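Montaje de engranajes de plástico sobre perfil de aluminio ranurado

El montaje de un engranaje recto sobre perfil ranurado requiere un eje fijado al canal y un ajuste correcto entre eje y agujero. Conviene trabajar sobre una superficie lisa y mate, de color distinto al de las piezas pequeñas. El perfil se limpia antes de empezar: una viruta en el canal impide que el clip asiente.

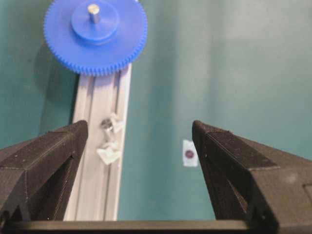 Taller / Fijaciones y perfiles

Los clips de plástico translúcido se colocan a mano, sin herramienta. Se introducen ladeados en la ranura y se giran hasta que las dos aletas apoyan en los labios del perfil. La tuerca se aprieta solo al final, con la posición ya comprobada. En el banco Tosberg usamos una separación de 27 mm entre clips. Si el clip se desliza con la presión de un dedo, está mal girado o es de otra medida de ranura.

Orden de trabajo:

1. Presentar los clips en el canal.
2. Comprobar que el pasador queda perpendicular al perfil.
3. Corregir la inclinación antes de apretar.
4. Montar el engranaje. 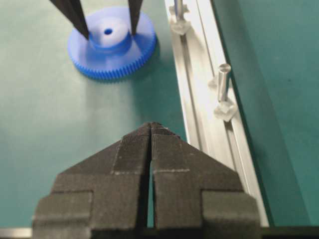 El engranaje se sujeta siempre por el cubo central. Los dientes finos se marcan con facilidad y una rebaba basta para producir ruido. Si el pasador entra forzado, se repasa el agujero con lija de grano 200 enrollada en una varilla. No se golpea el cubo.
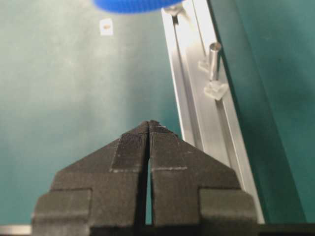
Texto: Redacción de Himemetri Taller, 7/4/18

Una vez montado, el engranaje debe girar libre y sin cabeceo. El juego axial se corrige con arandelas, 3 como máximo. Con más conviene cambiar el pasador por uno más corto. 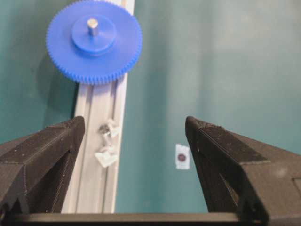
La cara inferior no debe rozar el perfil ni la cabeza de los tornillos. Se verifica pasando una tira de papel entre ambos. El plástico sobre metal admite una gota de aceite de silicona; los aceites minerales pueden atacar algunos plásticos.

Los clips sobrantes se guardan separados por medida de ranura. Los que tengan una aleta blanquecina por fatiga se desechan.

Véase también: Corte a escuadra de perfiles (ficha 17).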